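Home Diary Tank notes Archive Contact

January, tank and pump

3 min read

Up at 5:40 to get the roof work done before the iron got hot. Leaf guard over the north gutter had lifted at one end and a mat of gum leaves had packed in behind it. Cleared it by hand into a bucket, then flushed the run with the hose. The downpipe took the full flow without backing up. Screwed the guard down again using the old holes and bedded the last screw in silicone, as the thread in the fascia is nearly gone. It will want a timber patch before winter.

First-flush diverter next. The slow-release outlet at the base was blocked with silt, so the chamber had stayed full and every shower since the last clean had gone straight to the tank with the roof dirt in it. Unscrewed the end cap, rinsed the chamber, cleared the outlet with a bit of fishing line. Refilled it and left it to drain. Empty by breakfast.

The pump has been short cycling for a fortnight. With all taps shut it was still cutting in and out, which points to a leak on the pressure side or a pressure vessel with no air in it. Shut the isolating valve to the house and the cycling carried on, so the leak theory was out for the house plumbing at least. Switched off at the wall, opened the garden tap to drop the line to zero, put the tyre gauge on the vessel. It read nothing and no water came from the valve, so the bladder is probably sound. Pumped it up with the bicycle pump to the figure on the plate. Cycling stopped. I will check it again in a week and if it has dropped I will order a new valve core.

Meter at the house line reads 1,833. Entered it in Listico with the tank level, which I took by dipping the stick through the inspection hatch. Tank at 70 per cent. Last January it was far lower at the same point and we were carting from Negash.

Into Jekmont mid-morning to pick up the replacement sediment cartridge and to see Robel about the taste.

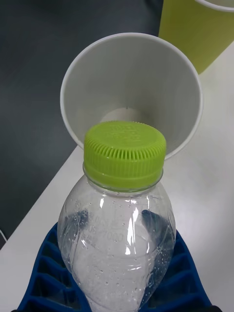 Green-capped bottle and paper cups.

Robel Adugna's view is that the taste at the kitchen tap is tannin from the leaf mat, made worse by the diverter not doing its job. He asked whether the colour showed in a white basin. It does, faintly. He said carbon will take out most of it but the cartridge will be spent early if the source isn't fixed first, and to run the sediment stage ahead of the carbon and never the other way about. I had them the right way round. I did not have the right micron rating, though, and came home with the finer one.

Fitted the cartridge after lunch. The Clera housing was tight and I had to warm the bowl with wet rags before the spanner would shift it. Old cartridge was brown right through to the core. Wiped the O-ring, greased it, seated it flat in the groove, did the bowl up by hand. It wept slightly at first pressure and stopped after another eighth of a turn. Ran 100 litres through to the fruit trees before drawing any for the kitchen.

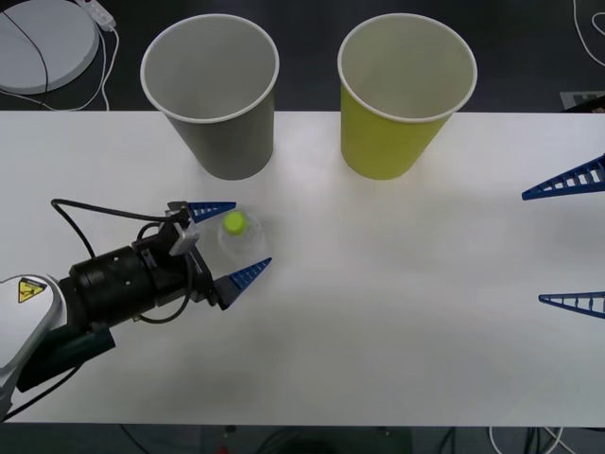
Achilleas Lazaridis rang at four about his own tank, a concrete one, older than mine and set half into the bank. He is getting a high pH reading and wants to know if he should be dosing for it. I said to leave it alone until he has sampled from the tap as well as from the tank — the strip he used had been sitting open in his shed all summer and I wouldn't trust it either way. He also has no screen on his overflow. I told him mosquitoes would find that before he did and he said they already had. Lent him my offcut of stainless mesh, to be collected.

To do: patch fascia, recheck vessel pressure, look at the overflow on the small tank, buy test strips with a date on the packet. The tap by the back steps drips again and wants a washer.

Light rain from seven. Diverter filled, then went over to the tank as it should.

Contact | Copyright, all entries the author's own | Back to top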